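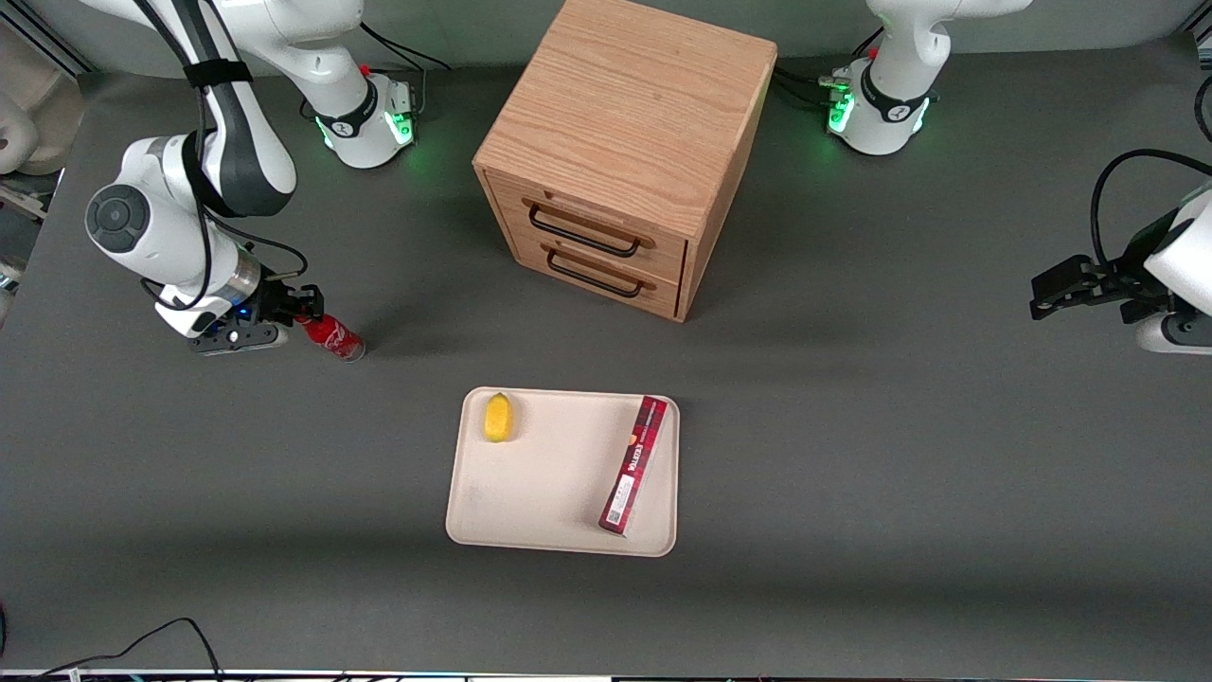 By the time the second kettle has boiled at Giststead, most of the singers have found their chairs, somebody has moved the piano back to where it was last week, and the altos are already laughing at something the basses will never be told about. It is a cold July evening, properly cold, the kind where you keep your scarf on through the warm-ups and only think about unwinding it when the first long chord has got the blood moving. I had come for one rehearsal. I ended up staying for the whole winter, which I suppose is how most people join a choir.

The Giststead Chamber Choir sings without accompaniment, or nearly always does, and has done so for 16 years in a weatherboard hall with a tin roof at the bottom of the main street. If it rains, they stop. There is no point fighting a tin roof in a pianissimo, and the choir has learnt to treat a downpour as a sort of unscheduled tea break. I have eaten more lemon slice in that hall during heavy weather than I would care to admit to my doctor.

What drew me there was a recording, passed on by a friend, of a piece I had never heard of called the Timanska, a setting for unaccompanied voices of evening songs in which the melody is handed about from part to part like a plate at a big family lunch. The tune never quite settles. The tenors have it for a bar and a half, the second sopranos lean in and carry it off, and just when you think you have caught hold of it, it has gone down into the basses and is being hummed with the mouth closed. It lasts a little over half an hour and there is hardly a rest in it for anyone. I played it in the car all the way down the coast and had to pull over near the end, at the part where everyone drops to a single note and simply stays there.

I wanted to know how a town choir from a place with one bakery had come to sing it so well. The answer, as far as I could gather over the next few months, is that they took a very long time about it.

They began two winters ago with nothing but the vowels. The conductor, a patient woman with a pencil permanently behind one ear, had them sing the whole first song on "oo", then on "ah", then on the real vowels with all the consonants left out, so that it sounded (one of the baritones told me cheerfully) like a room full of people coming round after the dentist. The words arrived a month later. By then the blend was in their ears, and the consonants could be dropped in lightly without knocking anything over. I have sat through plenty of choirs who learn the notes first, the words second and the sound in the final week, if there is any petrol left in the tank. Hearing it done the other way about was a small revelation to me.

The chairs matter too. Giststead doesn't sit in blocks. Apart from the very first run at a new piece, everyone is scattered, so you might have a bass on your left and a soprano on your right and your nearest fellow alto three seats away behind a pole. It is terrifying for about a fortnight. I was put between two tenors on my second visit and could not find my line at all, and I spent most of the evening opening and closing my mouth like a goldfish. Then one night it clicked, and I could hear how my rather dull little part was the thing holding up everybody else's interesting ones, and I went home in a very good mood indeed.

There is a bit of money in it now, though only a bit. The Fladar festival asked them to give the closing concert of its winter season, in the old stone church on the hill, and offered a fee of $3,000, which the choir greeted with something close to alarm. They had never been paid before. A long discussion followed, continuing over several teas, and in the end it went on a coach, new folders and getting the piano tuned, even though the piano wasn't coming.

I went up with them on the coach. It's a lovely drive, through dairy country and then up into the gums, and there was no singing at all on the way there, which surprised me. They were saving it. People did crosswords and looked out the window and passed around a bag of mandarins. The church holds more than you'd expect from the road, and every pew was taken well before the start, with a row of latecomers standing along the back wall in their parkas.

They opened with a group of shorter pieces by Chatzigeorgiou, bright and quick and full of stamping rhythms, and I thought at first they sounded nervous. The entries were a touch early and the tempo had crept up from rehearsal. But the stone did them good. All those months under a tin roof had taught them to make their own warmth, and now here was a building willing to lend them some. You could hear them notice it. By the third piece the shoulders had come down and the sopranos were letting their top notes go and trusting the ceiling to look after them.

Then came the Timanska, and I am not sure I can be altogether sensible about it. They stood scattered, as they do at home, in a loose curve that ran from one side aisle to the other, so that the tune really did travel about the building. From where I sat (fourth row, slightly behind a pillar, very happy) it would bloom on the far left, vanish, and turn up again close enough to touch. The humming passage was so quiet that I could hear the heaters ticking. There was a slip in the fourth song, where one section came in a beat before another and the chord went muddy for a moment, and I was almost glad of it. It cleared like a window does when you wipe it.

At the end they held that last single note for what felt like an age, and let it go together. Their oldest member is 94 and has sung second bass since the choir's first winter. He doesn't stand for the whole of a concert any more, but he stood for that.

They sang all the way home. Folk songs, rounds, half of a carol in the wrong season, and a filthy one about a shearer that I won't be repeating in these pages. The driver knew the second verse.

The choir is back in the hall now, working on vowels for something new, and the conductor won't yet say what it is. They have room for 5 more voices, tenors especially, and there's no audition to speak of. You turn up, you're given a mug, and somebody shows you which chair to take. Bring a scarf if you're coming in winter, and a slice if you can manage it.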